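What Goes Where? The Big Idea Behind Sorting

Have you ever opened a drawer to find a spoon and found a sock, a marble, half a crayon and no spoon? I have. I used to keep everything I owned in one enormous box, and every morning I tipped the whole lot on to the floor to find my hairbrush. It took ages!

What I needed was sorting. Sorting means putting things into groups so that the things in each group have something in common. You do it all the time, probably without noticing. Socks go with socks and books go on the shelf with other books (well, mine mostly do).

To sort anything you need some things, some places to put them and a rule. The rule is the clever bit, and it can be as short as one word on a piece of paper.
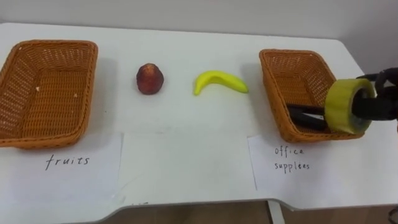

Words by the Jenham Explainers writer, children's pages

The rule on my favourite kind of label is just "fruits". I love a handwritten label. You don't need a printer or fancy stickers, only some paper and a dark pen, and then anybody who can read the word knows what to do. The red fruit fits the rule and so does the banana, even though they hardly look alike! One is round and one is long and curved. One is red and one is yellow. If the rule had been "round things", the banana would have been out straight away.

So the same things can be sorted in lots of ways. Try it with a banana, a tennis ball and a lemon. If your rule is "fruits", the banana and the lemon go together and the ball is left out. If your rule is "things that are yellow", your tennis ball might get to join in (lots of them are a sort of greeny yellow, and you can have a good argument about that). If your rule is "things that roll in a straight line", the ball wins and the lemon wobbles off under the sofa.

Now for a tricky question. Is a toy banana a fruit? You can't eat it and it never grew on a plant, so a scientist would say no. But if you're playing shops, of course it goes in with the fruit, where else would it go? A rule only works when everyone agrees what it means. When I was small I had a toy shop called Botton, with a plastic till that went ping, and my cousins and I fell out over this for an entire afternoon. We had 29 pieces of pretend food and one of them was a pretend tomato. You can imagine.

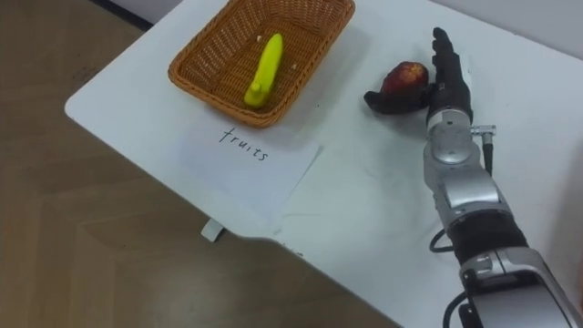 Tomatoes are a real puzzle, by the way. A scientist who studies plants calls a tomato a fruit because it grows from the flower and has seeds inside. A cook will usually call it a vegetable because it goes in salads and sauces and hardly ever in a pudding. Cucumbers and pumpkins are just the same. Both people are sorting properly, they've simply picked different rules.

Baskets are very good for sorting. They're light, they have sides to stop round things rolling away, and woven ones have little gaps that let the air in, so real apples don't get stuffy. You don't need to buy any, though. A shoebox will do, or a mixing bowl, or a hat if nobody's wearing it.

Have a go yourself!

Find 2 containers and a handful of small things from round the house (ask first if they belong to somebody else). Write a rule on a piece of paper and put it in front of one container. The other one is for everything that doesn't fit. Now sort!

When you've finished, tip everything out, turn the paper over and write a new rule. See which things have to move house. I got stuck on a wooden pear that was also a pencil sharpener, and I still don't know where it should live.

You can play it as a guessing game too. Sort your things without showing anyone the label, and give your family 3 guesses at the rule. My best one ever was "things with a hole in". They guessed "round things", then "kitchen things", then "things you like", and I was so pleased with myself that I did a lap of the garden.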